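Printed two-finger gripper: stiff fingers or rubber pads, and is the overhead camera in the right place?

Posted in Arms and Grippers
Viewed 600 times

tablebench_ian

I'm trying to settle on one gripper for a small tabletop arm and would like some advice from people who have used both kinds. The arm is a 5 axis kit with a printed wrist and ordinary hobby servos, and it is driven from a Trestis controller board. I have two sets of fingers for it. One set is plain hard plastic. The other is the Resis set, which has a soft pad on the inside face.

The job is to pick small things up off a white table and put them in a black cloth bag. I use the same objects each time: a marker, a coiled cable, scissors and a small black cylinder with a metal end. The masking tape stays stuck down between runs.
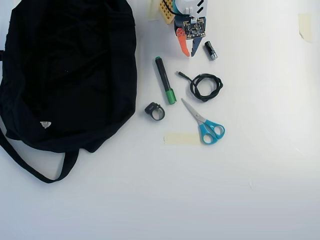
Fingers open over the table, bag to the left.

With the hard fingers the marker is easy from any angle. The cable is fine if a finger goes through the loop. The scissors are the problem. If I go for the blades the fingers slide off, and if I go for the handles the fingers land on the tape as often as not. With the padded set the scissors come up by the blades, but the pads drag on the table and the servo starts to buzz before it has closed.

The release is the other thing. Over the bag I open the gripper and the wrist goes down too far, so the fingers end up pushing into the cloth. The strap is a nuisance as well, as it can be caught on the way out.
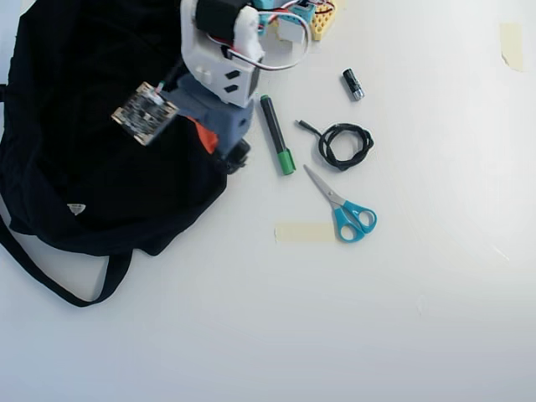 I've been stopping the wrist at 145 degrees, which clears the table, but the bag is higher than the table in places and lower in others depending on how it has slumped. I don't have any force reading from the servo. The board only gives me position.

So, two things. Is it worth keeping the soft pads and sorting out the drag, or should I go back to hard fingers and use something grippy on them? And does anyone run a single overhead camera for this, or do you need one on the wrist too?

Update, May: I have now tried both sets with the closing speed halved. The padded set is better but still drags. I have not changed the camera.

Moradi_bench

Keep the pads, but trim them. I had the same dragging with a padded set and the pads were longer than the fingers behind them, so the rubber was touching down first and folding under. Cut them back until the plastic tip is the lowest point. On mine that stopped the buzzing without touching the speed.

For the scissors I would leave the handles alone altogether. Come down across the blades, close to the pivot, with the fingers square to the metal. If you grip further along, towards the points, the weight of the handles swings the whole thing round and you lose it on the lift. Do this:

1. Open the gripper fully before the arm starts to come down.

2. Bring it down over the blades and stop short of the table.
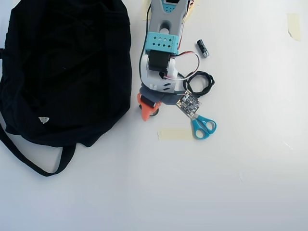

3. Close slowly to the point where the fingers meet the metal, then add a little more and hold.

4. Lift straight up before turning the base. If you turn while lifting, the handles catch on whatever is next to them.

Look at your wiring while you are at it. A servo lead that loops out to the side needs enough slack for the full wrist travel, but if the loop is too wide it will catch on something sooner or later. A clip halfway up the forearm is enough. I had a connector work its way out over a long session and spent an evening blaming the controller.

On the bag, I would set one release height above the highest fold and let things drop. None of your objects will be harmed by a short fall on to cloth. You don't need the fingers to go in at all.

Brondungate

Get better servos.

hollow_axle

Adding to the above, as the camera part hasn't been answered. One overhead camera is enough for finding the objects on a white table. Dark things on white are about as easy as it gets. Where it falls down is the last part of the move, when the gripper is between the lens and the thing you want. You can't see the contact from above, so you are trusting the position you worked out before the arm got there.

My routine is to park the arm out of the way before taking the picture I work from. Move it back to the bag side or off past the edge, wait for it to settle, take one picture, then plan the whole pick from that. It costs a bit of time per pick and gets rid of most of the misses. 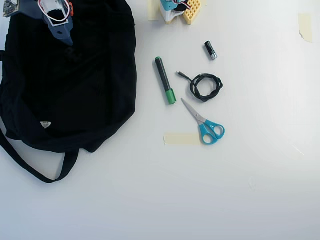

Middle of the table clear of the gripper, small objects in view.

A wrist camera helps if you want to correct on the way down. It also adds weight at the worst possible place and another cable to manage. I took mine off again after 3000 picks, as I was only looking at it when something had gone wrong.

The bag is harder than the objects. It is one dark shape and the folds hardly show, so don't expect the camera to tell you how high it is. I agree with Moradi_bench about a fixed release height. Lay the strap well away from the path of the arm, or fold it under the bag.

If you go back to the hard fingers, try a strip of thin rubber glued on the inside and stopped short of the tip. It won't grip as well as the Resis pads but it is easy to replace when it wears.

tablebench_ian

Thanks. I've trimmed one pad and will do the other tonight. The blades near the pivot makes sense, I had been going for the middle. Will try parking the arm for the picture before I buy anything else.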